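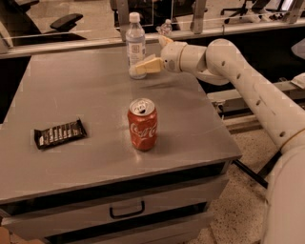 Shop > Yarn & Wool > Undyed > Kerow Aran

Kerow Aran Undyed Wool, 310 g Cone

Print this page | E-mail to a friend

Kerow Aran is our own wool yarn, spun for us in the small mill at Gundton and sold here in its natural colour. It is a three-ply yarn with a round twist, so cables and textured stitches stand up well in it. We make it for knitters who want one good yarn for jumpers, hats and thick socks, and it is also suitable for crochet and for weaving on a wide reed.

The wool comes to us in April, after the shearing, and it is washed two times before spinning. A little of the natural grease remains in it. When you open the parcel you may notice a smell of sheep, and this goes away with the first wash. The shade is a warm cream. It can change a little from one spinning to the next, so please order all the cones for one garment together. We write the batch letter on the inside of the cone.

Details
Fibre: pure wool
Weight: Aran
Cone: 310 g
Needles: 4.5 to 5.5 mm
Care: wash by hand in cool water, dry flat

For a woman's jumper in a middle size you will need 2 cones. For a long cardigan with pockets, or for a blanket, write to Anel Coetzee in our shop and tell her the pattern, and she will calculate the quantity for you. She can also wind the cone into skeins for dyeing if you ask for it before we send.

About dyeing: the yarn takes acid dyes and plant dyes very evenly. Kiran Thakur, who teaches our dyeing course, advises to soak it overnight and to raise the heat slowly. Fast changes of temperature will felt it.

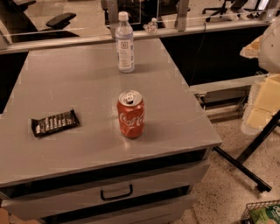

Can, bottle and chocolate bar on a grey cabinet.

Kerow Aran knits to the same tension as our Nerkari tweed, and the two can be used in one garment. Many customers take the tweed for the body and the undyed for the collar and cuffs. If you prefer something softer next to the neck, please look at Sibiya, which has a finer fibre but pills more quickly.

We send cones in a paper bag inside a strong box. Cones which were not opened can be returned in their bag. Yarn that was wound into skeins for you cannot be returned, except when there is a fault in it. If you find more than one knot in a cone, please keep the paper label and write to us, and we will replace it.

New spinning added to the shop August 17, 2021.

14 shares | 3 comments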